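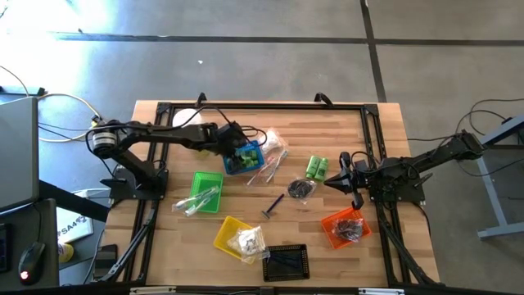
Tilusance Town Band, Friends and Supporters Section

Let our own people be patrons
by Azra Leka

I have been thinking about patrons a great deal since our last one stepped down in November, and I want to make a cheerful case for something a bit different. We should stop writing to grand people. We should ask Valbona Hodžić!

For those who joined lately, the band has had a titled patron on its letterhead for as long as most of us can remember. The last one was perfectly pleasant. He came to two concerts in 13 years, left before the second half of one of them, and sent a very nice card when the bandstand roof was mended. I have nothing against him. But I did sit there folding programmes with his crest on the front, wondering what the crest was for.

Zlatko Tomić says a title opens doors, and he may be right about some doors. He points to the Trurnura choir, who landed a countess and then got their picture in the county paper. Lovely for them. I went to their spring concert all the same and there were plenty of seats, and when I asked the woman next to me who the patron was she thought it might be the building society.

Now think of Valbona. She taught half the cornet section to read music, in her front room, with the dog joining in on the high notes. When the Đorđević Hall put its hire charge up she walked round the shops with a tin and came back with £103 in coins and one button. People would come to a concert because she asked them to, and she would stay to the end and tell the trombones exactly what she thought (they need it).

I know the royal connection means something to many members, and I'm as soft as anyone about it. I stood in the rain for the jubilee and I'd do it again tomorrow. A visit would be a thrill. But a visit and a name on the notepaper are separate things, and we can go on hoping for the first while giving the second to a person we'd recognise in the chemist's.

Gorazd tells me his mother will say no at least twice. Fine, we'll ask three times. Ognjen Dimitriou has the nomination forms and they need to be back with him before the summer programme goes to print.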